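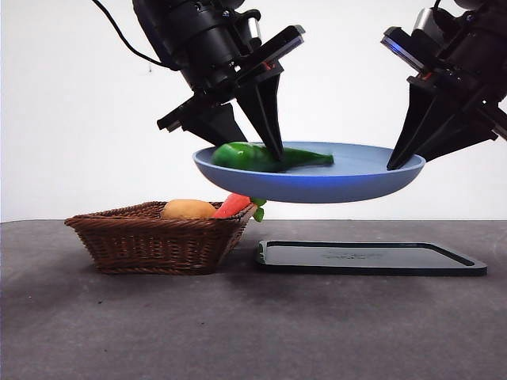
Week three with the Dauda two-arm kit and I finally have enough to say something useful. Quick notes, typed between runs, sorry for the mess.

Short version for people who won't scroll: good arms, decent grippers, awful manual. Would I buy it again? Probably. Would I buy the extended support plan again? No.

What I ordered: the pair of arms, 2 parallel grippers, the controller box, and the Firorer software license. Firorer is a separate company and it shows. Arms came in one crate, the license key came by email 4 days later, so the arms sat on the bench looking expensive. Check with the seller before you take time off work to set up. I did not check.

Setup. Mounting was easy, the bolts are good, the base plates line up. Cabling less so. The gripper cable comes off the arm in a loop and if you route it the way the booklet shows, it pulls tight when the wrist goes past a certain angle. I gave mine more slack and it's been fine. Sumness (the reseller) told me on the phone that everybody does this. Then put it in the booklet!

Calibration took 20 minutes per arm the first time, 10 now that I know which screen to skip. There's a step where it asks you to confirm the tool offset, and the default is for a different gripper. Say yes to that and you'll put a fingertip into the table. Ask me how I know.

On to the work. I've been running kitchen stuff, plates and vegetables mostly, because I wanted something less forgiving than the foam blocks in the demo pack. Current routine is one arm on the rim of the blue plate, the other dealing with the green pepper on it. Basket on the left for produce, tray on the right. The potato and carrot are next in line, and the carrot is the one I dread. Leafy tops get between the fingers and the force reading goes all over the place.

Plate grip is where the kit earns its money. The wedge fingers are good on a thin edge, better than I expected from the spec sheet. What matters is the approach angle. Too flat and the lower finger shoves the plate away before the upper one closes. I've settled on a steep approach with a slow close, and most of my runs now get past that bit without me reaching for the stop button.

The pepper is harder. It's glossy and it rolls, and the fingers are tapered to a point so you get very little contact. Pushing on it works ok. Picking it up cleanly is another story. Gestholm sells soft pads that clip over the tips and I have a set on order, will report back. If they're good they should be in the box to begin with.

Coordination between the arms: better since the March update. Before that there was a lag on the second arm, small but enough to tip a plate. Now they move together, mostly. I still see a little stutter when both are close to each other and the collision check kicks in. You can loosen the margin in settings — I wouldn't, not with arms this heavy.

Software gripes, fast:

Undo only goes back one step. Why.

Saving a routine wth a space in the name breaks it. No warning, it just won't load later. Lost an evening.

The force graph is great, leave it alone please.

Support. Two tickets so far. First one answered the same afternoon, properly, by someone who had obviously used the arms. Second one got a link to the manual page I'd quoted in my ticket. So, mixed. The paid plan is supposed to get you a call back and I haven't had one.

Noise is fine. I can run it after 9 pm and the house doesn't complain. The controller fan is louder then the arms.

Who's it for? If you want to sort boxes on a line, get something cheaper with one arm. If you want to try two-handed jobs and you don't mind fiddling, this is a fair deal, esp. if Sumness is still doing the bundle with the second gripper included. Get the longer cables. Skip the foam blocks.

Next post will be the Gestholm pads, and the carrot.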